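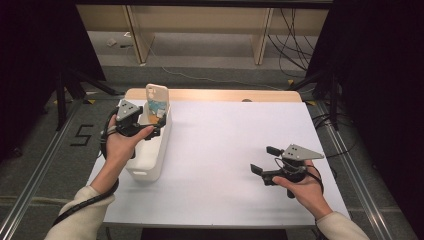
3.2 Station setup and upkeep

The Kinent station uses two hand-held grippers, each with a gray triangular plate on top and a cable running back along the operator's wrist (Figure 3). Shewit Lencho checks both units before the first session of the day. The jaws are opened and closed 19 times, and the plate screws are tightened by hand. After every 200 recordings the finger pads are wiped down and the cable is inspected for wear near the plug – the part that failed most often in our setup. Finger pads are replaced at 2000 recordings.

Figure 3. Picking from a white bin with the left gripper; the right gripper is held over the clear side of the table.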